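4.2 What the night-shift walkers told us

I should say up front that I came to this part of the study with a hunch, and the hunch didn't survive very well. I figured that people living near the Josach corridor would judge the safety walk program by whether crime went down. So I built half my interview guide around that. By the third conversation I had crossed most of it out (the margins of my copy are a mess).

What people wanted to talk about was who showed up, and when. We interviewed 33 residents and 18 walkers between the start of the program and the end of December, and the thing that came up over and over was the gap between two and four in the morning. The city's contract with Brivon, which runs the walks, pays for teams until two. The bars on Semeniuk Street close at two as well, so the walkers are heading home at just the moment the sidewalks fill up. One resident told me she could set her clock by it — the vests go around the corner, and ten minutes later the shouting starts.

The walkers knew this perfectly well. Six of them had asked for a later shift, and two had stayed out unpaid more than once. Gaétan Bélanger, who did a good share of the interviewing with me, thinks we should read this as loyalty to the block. I'm less sure. A couple of the people I talked to sounded plain worried about what they'd hear the next morning if they left, and I don't think loyalty is quite the word for that.

We also looked at the incident log, which has 86 entries for the corridor. Please don't lean on it too hard! The walkers fill it in by hand at the end of a shift, and a tired person writes less. Olesia Polishchuk went back through the entries and found that the late ones were much shorter, and often had no location at all. Section 4.3 takes up the coding problems this gave us. Figure 3 goes with the present section.

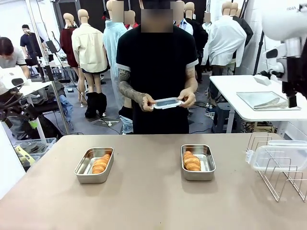
Figure 3. Two trays, each with a croissant.

Going back to the log for a second, the short entries still told us something. They used first names far more than the early ones did, which fits with what residents said about the same few people being out late. I would have missed that if we had dropped the incomplete rows, and I came close to dropping them. The Fikier neighborhood group has asked for a copy of the log with those names removed, and we're working on that now.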